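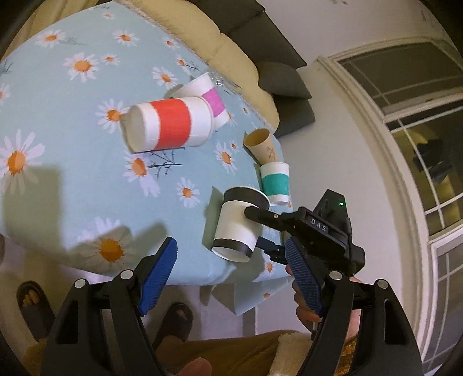

Brornar finger and pad kit for hand-held grippers
Reviewed 27 September 2021

I'd been putting off replacing the fingers on my home-built gripper for ages, mainly because the last set I bought (Britine, never again) came with pads as slippery as a bar of soap. So when the Brornar kit dropped to 40 quid I thought, go on then.

In the box you get two black fingers, blue stick-on pads, a bag of little silver screws and a folded sheet of instructions that's mostly drawings. No hex key! I think that's mean at this price. Mine came out of the biscuit tin where all my spare hex keys live, but if you haven't got a biscuit tin you'll want to order one with it.

Fitting took me 90 minutes, and a good chunk of that was crawling about looking for a screw that had rolled under the sofa. Do it over a tray. The drawings show the left and right fingers so alike that I put them on the wrong way round first time, then wondered why the pads were facing outwards. My fault really, but a letter L and a letter R moulded into the plastic would have saved me a lot of muttering.

Right, the pads. They're the reason to buy this. They've got a fine crosshatched surface, a bit like the handle on a decent file but softer, and they grip paper cups beautifully without me having to squeeze the life out of them. Paper cups are what I practise on (cheap, light, and you can get them in enough colours that I can tell which one I've just dropped). Kraft ones are the easiest. The clear plastic ones are harder, partly because they slide and partly because I lose sight of them on a daisy tablecloth, which I can't really blame Brornar for.

Picking up a cup that's standing is easy enough after a few goes. One on its side is another matter, and I still do better going in at the rim with one finger and getting the other underneath. The rounded cut-outs in the fingers keep the weight down, and my wrist doesn't ache the way it did with the old solid ones.

My counter says 1,933 closes so far. The pads are still stuck down at every corner and the only wear I can find is a slightly shiny patch near the tip of the left one. The leaflet reckons you should change them at 2,000, so I'll see how they look in October, but I'm in no hurry.

Grumbles: the fingers are bulky at the base, so you can't see much of what's directly below them, and replacement pads only come in full sets. I did ask Brerketine whether theirs would fit and they said no, wrong width.

Four stars. It would've been five with a hex key in the bag.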